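Havwood puts its foot down on the carton question

After 13 years of telling residents that milk cartons are paper, the town of Havwood has announced that they are not. As of June, cartons go in the bin with the yellow lid, along with plastics and metals, and anyone still putting them in with the newspapers can expect a sticker.

The sticker is orange. It says "Please Sort Again," in a typeface the town describes as friendly.

The change was approved at a council meeting that ran until 11:40 p.m., a good part of it spent on whether a carton with a plastic cap is one item or two. The council settled on one, provided the cap is screwed on. A carton with the cap off is two items, both of which go in the same bin, so residents may feel free to stop thinking about it there.

Behind the switch is a new contract with Bromar, the hauler that took over collection in the spring. Bromar sends paper to one plant and cartons to another, and the paper plant has grown tired of getting the second kind mixed in with the first. Cartons are mostly paperboard, but they come with a thin layer of plastic, and the shelf-stable kind has a layer of foil as well. Pulling those apart takes a longer soak than newsprint gets. Last year the plant turned away 182 loads from the area. Havwood paid for the return trips, a detail that appears on page nine of the staff report and nowhere in the flyer.

The flyer went out to 2454 households. It folds out to the size of a small tablecloth and is printed on coated stock, so it can't go in the paper bin either.
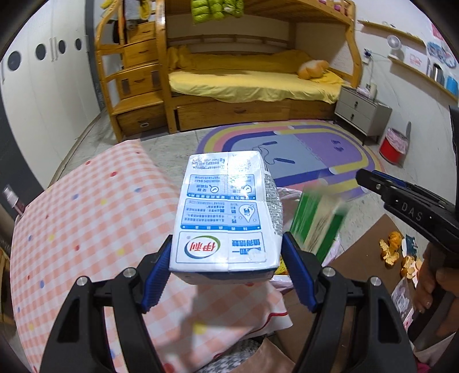 A milk carton with Chinese print and the Yili logo. Cartons of every brand now go under the yellow lid.

Under the new rules, cartons should be empty, rinsed and left in their original shape. That last part is a reversal as well. For years the town asked people to flatten them, and many got quite good at it. Bromar's sorting line sends flat things one way and everything else another, so a neatly flattened carton ends up right back with the paper. The town's old video on flattening technique, which has been watched 337 times, has been taken off the website.

Juice, broth and soy milk cartons count. So do the small ones with straws, minus the straw. Ice cream tubs do not, and neither do paper coffee cups, although the council admits they look like they ought to. Egg cartons remain paper unless they are foam, in which case they are trash, and unless they are clear plastic, in which case they are back under the yellow lid with the milk.

Reaction has been mixed. Cirillo, the coffee shop across from the town hall, goes through a great many oat milk cartons and has asked for a second yellow bin. It has been given a form. The Jivano grocery on the east side has offered to take cartons at the door during store hours, and says it will do so flat, round or otherwise.

Stickers will be handed out as warnings through the summer, with no fines until the fall. The town had hoped to have a picture guide on every lid by then, but the first batch came back from the printer showing a milk carton over the word "paper." Those are being redone - the town is looking into which bin the old ones go in.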